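Gukar card list, README

I keep this list for my own deckbuilding, but grab it if it helps you! It covers all 332 cards in the Skarnadden set, one per line: name, cost, faction, rarity, text. Barkar cards are at the top (I main them, sorry not sorry).
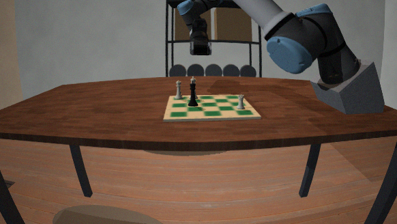

Costs are the ones after the July patch, so Gowda the Elder is 9 now and feels awful to draw early. Tokens have a cost of 0 and no rarity. If a card has 2 versions, the newer one comes first.

Typos? Tell me the card name and I'll fix it, usually the same evening.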